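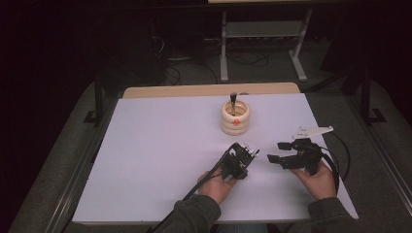
Hand-held gripper sessions: what goes in the written rules?

Forum: Good practice and standards
Started by prata_notes

prata_notes
December 26, 2020

Hello all. First, excuse my English, it is my third language and I write slowly.

I was asked to write the house rules for our recording work with hand-held grippers. One person, two grippers, one table, simple tasks with cups and utensils. Until now we had only habits. Each operator had his own habits and it shows in the data. In September we had to throw away 11 recordings out of 60 because the start of the task was different each time.

My draft so far:

1. Same board on the table for every recording of one task. The board does not move between recordings.
2. Objects go back to their marks before each start. If an object has a front, the front faces the operator.
3. Both grippers are inside the view before the recording starts, jaws open, not touching anything.
4. Cables are checked before the operator takes the grippers in the hands. No cable under the foot, no cable around the wrist.
5. Sleeves are plain and close to the arm.
6. The operator does not speak with other people during the recording.
7. A bad recording is marked bad at once, by the operator, with one word for the reason.

What is missing? And what is too much? I would like to keep it on one page.

cable_side_left
Good start. Number 4 is too weak for me. You write "checked", but checked for what? In our rules it is like this: the operator stands in the working position, takes both grippers, stretches both arms to the far edge of the board and then crosses them. If any cable becomes tight or pulls an object, the recording does not begin. It takes very little time.

Also say where the cable must go. A cable that lies across the board and goes down over the near edge is the one that will push your cup one day. We ask people to lead the cable out to the side or behind the elbow.

marren_t
I disagree with that last bit. Behind the elbow sounds tidy, but the cable then drags on your sleeve every time you bend the arm, and after an hour people start holding the elbow out to the side to avoid it. You get odd wrist angles all through the set. I'd sooner have the cable lie flat on the board where I can see it, so long as it stays clear of the objects. A loop out to the side on the other hand is fine too.

cable_side_left
With a thin cable, maybe. With a thick one I do not want it on the board. It has its own spring and it moves things.

marren_t
Depends on the board then. Ours has enough room.

prata_notes
Thank you both. I see it is not so simple. Perhaps the rule must say what may not happen, and leave the way to the operator: "During the whole reach no cable touches an object and no cable becomes tight." And then the stretching test from cable_side_left, which I like very much.

old_bench
Rule 2. "Back to their marks" will give you trouble. If you put marks on the board, the marks are in the data. Then somebody trains on it and the thing has learned to look for tape. We had this at Bilness and it was not a nice month.

What we do now: there is a paper sheet with the positions. You lay it on the board, you place the objects through the holes, you lift the sheet away. Nothing remains on the board.

For a cup with something standing in it, write down also the direction in which the handle leans. People forget this. One operator leaves the spoon to the left, the next one to the right, and the grasp is a different grasp.

fennick88
Why would you want it the same every time though? Surely you WANT the handle to lean different ways. If every single start is identical you've recorded the same thing 60 times and learnt nothing. I'd throw rule 2 out completely.

old_bench
I did not say it must be the same. I said write it down. You can have ten directions if you like, but they should be chosen by the plan and not by who was tired.

fennick88
OK, that's fair. But the draft says "back to their marks", and that is the same every time. So the draft is wrong and you are right.

prata_notes
Yes, the draft was wrong there. I change it to: "Objects are placed as the plan for this recording says, with position and direction. The plan may vary them. The operator may not."

About the sheet with holes, how do you lift it away when a tall utensil stands in the cup?

old_bench
The hole is bigger than the cup, and the utensil goes in last, after the sheet is gone. Or cut a slot to the edge and slide it out.

skarkora_user
We work with the Skarkora procedure here and it has a section your draft does not touch: the room behind the table. It says the background must be either still or changing on purpose. In practice this means no people walking, no screen that flickers, and no spare equipment that is there one day and away the next. A stand with cables under it is no problem if it is there in every recording of the set, or if it is moved by plan.

It also says that cables on the floor inside the operator's walking area must be fixed or covered. Coils behind the table where no foot goes can stay. Some people read it more strictly. I think the walking area is the right limit.

marren_t
No, sorry. Loose cable on the floor is loose cable on the floor. The operator doesn't walk behind the table, but somebody does when they come to plug things in or pull a stand out, usually with the lights low. I'd make it one rule for the whole room and be done.

skarkora_user
Then people will not follow it, in my experience. A rule for the whole room means each time you lend an adapter you must tape it down. After one week the rule is dead, and it takes the good rules with it. I prefer a smaller rule that is kept.

marren_t
We keep ours. But our room is small, I'll give you that.

cable_side_left
Could be two levels. Walking area: fixed or covered, always. Rest of the room: cleared at the end of the day. We have it so, and it is all right.

hollow_jaw
Coming back to number 3. "Jaws open, not touching anything" is good but you need a distance between the two grippers as well. If the operator starts with them face to face and close together, the first movement is always a pulling apart, and you don't want that at the beginning of a cup task. Ours says the gap must be wider than the object you are going to handle. No number, people judge it by eye.

Also anything mounted on top of a gripper. If there is a plate or a marker on it, the check should include: is it tight, is it at the usual angle, can the camera see it. We lost 138 recordings because a plate had turned a little and the operator did not feel it in the hand. Why would he? It weighs nothing.

prata_notes
138! This is more than two sets for us. I add it as a separate rule and not inside number 3, because a long rule is read only at the beginning. How often do you check it?

hollow_jaw
Start of session, after every break, and after any knock against the table. The last one matters most and is the one people skip, because they have a rhythm and don't want to stop.

fennick88
Breaks are not in the list at all. How long do your people go?

prata_notes
Now there is no limit, they stop when they want. I thought this was kind. But I see that they do not stop.

hollow_jaw
They never do. Put a number. Grippers like that are not heavy, but you hold them in front of you with the arms half stretched. We change operator or pause after 60 minutes and I would go lower if it was up to me.

cable_side_left
Lower, yes. And the operator does not hold the grippers while somebody else arranges the objects. Put them down. Give them a place to be put down too, otherwise they land on the board next to the cup.

old_bench
Small one about rule 6. Silence is good, but the operator must be allowed to say stop. Write the word in the rules. Ours is simply "stop", and everybody in the room obeys it, also the boss.

prata_notes
Very useful, thank you. Second version, still one page:

1. One board for one task. The board is not moved and has no marks on it.
2. Objects are placed as the plan says, position and direction. The plan may vary them, the operator may not.
3. Before the start: both grippers in view, jaws open, touching nothing, with a gap wider than the object.
4. Reach test with both arms. No cable touches an object, no cable becomes tight.
5. Parts mounted on the grippers are checked at the session start, after each break and after each knock.
6. Walking area: cables fixed or covered. Rest of the room: cleared at the end of the day.
7. Background still, or changed by plan.
8. Plain, close sleeves. The same for one whole set.
9. No talking, except "stop", which everybody obeys.
10. Pause at 60 minutes at the latest. Grippers are put down in their place during every change of objects.
11. A bad recording is marked at once, with one word for the reason.

fennick88
"The same for one whole set" in 8 — why? Same argument as before. Let the sleeves vary.

prata_notes
Because we have only 2 operators and they like their own pullovers. If the sleeve changes, I want it in the plan, like the objects. But I can write "as the plan says" there too.

fennick88
Do that.

skarkora_user
For 11, do not leave the word free. Give a list of six or seven words. At Prelitz they left it free and got "bad", "very bad" and "again".

prata_notes
I will make the list tomorrow and post it here. The word "bad" will not be on it.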